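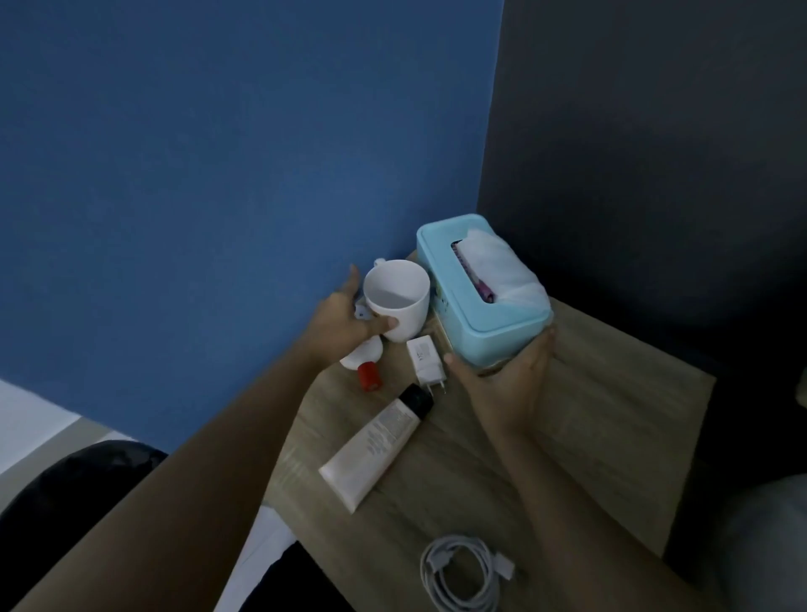 Figure 2. Desk task used in the cost study: one hand on a white mug, the other on a tissue box, with a charger adapter, a tube and a coiled cable on the desk.

3.2 Equipment budget

We planned the purchase of one two-arm system for desk tasks of the kind in Figure 2. Such tasks need both sides to work at the same time, so a single arm was not considered. Two offers were compared. The Furnival arm costs less per unit, but the Stillov offer includes the grippers and the mounting plate. We reserved $865 for spare finger pads and $300 for cables. Objects for the desk were limited to $50, as most of them are common household things. The delivery time given by Stillov was 180 days, and for this reason the order must be placed before August. Training of staff is not part of this budget and is treated in Section 3.3.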